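Wotau Coffee Corner: The Gallery

We have spent 15 months at Stuko trying to agree on a coffee setup. The Machala beans were settled by February. Everything else is still under discussion, including the mugs.

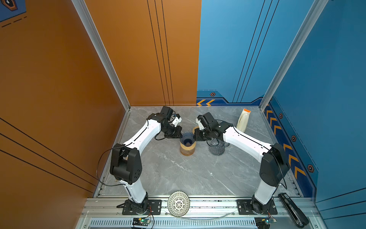
Dark blue ribbed dripper on its wooden holder, open end up. The orange and blue walls do the work of the first cup.

The holder is the part visitors ask to buy. It is light brown with a darker band, and it is not for sale. The gray marble pattern underneath is very classy and shows every stray ground.

More next month, if we can settle the kettle question.

Recent galleries
Kelteteo: Shelves, Before and After
2 Teapots, One Lid
The Mug Drawer

This site uses cookies. Accept | Settings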